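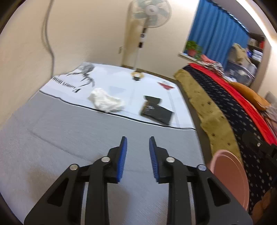 Thư Lã replied to my last thread that a printed cover "pulls a room together" and that I should try one before complaining. So okay, a thread about printed covers. 1/

2/ What is it being pulled together with? There's a navy futon with white stars, a red blanket, an orange pillow, an olive-green rug and a pink tub. Put a white cover with black drawings on it next to all that and you have one more pattern in the room.

3/ I like the rug, for the record. Dark spots on olive green will forgive a lot. White won't.

4/ The Meko listing I keep getting sent has 2,759 reviews. I read more of them than I should admit. Most were written the day the thing arrived. "Love it, so cute." Fine, how is it after a year of laundry?

5/ My other problem is that a flat surface with a picture on it is still a flat surface. Things land there. A crumpled white bag or cloth, a flat black pouch. The print doesn't stop you from dropping stuff on it, and I think it makes the mess harder to spot. You glance over and your eye files it all under "decoration."

6/ Then there's the lettering. Who decides what it says? I don't need my furnishings to announce a theme. FASHION HOME, in black capitals, and from this side you read it upside down.
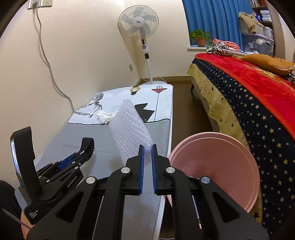
7/ The plain gray part is the part I'd buy. Yes, it creases. So does every cloth I own. At least a crease on gray isn't running through somebody's drawing of a lamp, or whatever that red thing is meant to be.

8/ Someone will say it's cheap, so who cares. The home store in Alinstead has a whole wall of these now and people leave with two or three. Cheap times three, and then you need somewhere to keep the extras.

9/ Thư, if yours still looks good in December I'll take some of this back. Some. Please send a photo from after it's been washed, with the bag and the pouch put away first.

10/ I'm still not buying one with words on it.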